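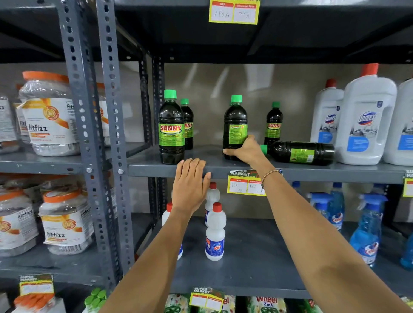 Notes on resetting the shelf cell at Buston after its gripper service. Posting them as a thread so the next crew can find them.

The cell is one Jidora arm on a short rail, facing grey slotted shelving. It picks bottles out of a tote and stands them on the shelf, labels to the front. Over 4,000 placements since the last service and the suction cups were done.

Lock out at the cabinet first, then bleed the air. The gauge by the door reads low before the line is empty, so wait for the hiss to stop.

New cups go on dry. No grease, no soapy water. I wipe the flange with a lint-free cloth and push until the lip seats all the way round.

We change cups every 2,000 picks now. The Clivance manual allows longer, but our bottles shed a bit of dust and the lips go hard.

Check the shelving before you touch the arm. Bolts in the uprights work loose. Put a level on the front edge of the middle shelf and shim under the feet if it's out. Teaching points on a crooked shelf is a wasted afternoon.

Then face the stock by hand. Dark Sunny bottles on the middle shelf, big white Domex bottles to the right of them. One hand flat on the shelf edge, the other low on the bottle. Turn it by the base, otherwise it rocks and bumps its neighbour.

If a bottle is lying on its side, stand it up before you run the vision check. The software will find the cap and guess the rest - it guesses badly.

Yellow price tags hang off the front edge, right where the fingers come in. The approach point has to clear the tag. Ours was too low and kept catching it.

Fault 773 on restart is the rail home sensor. Boglárka Hegyi found that the bracket had bent a couple of millimetres toward the carriage. Straighten it, tighten it, home the rail again. Don't just clear the code.

First run at slow speed with a hand on the pendant. We did 2 full totes that way before letting it go to normal speed.

Spare cups are in the Janevski drawer, grey bin at the back. I took the last pack but one, so somebody please reorder.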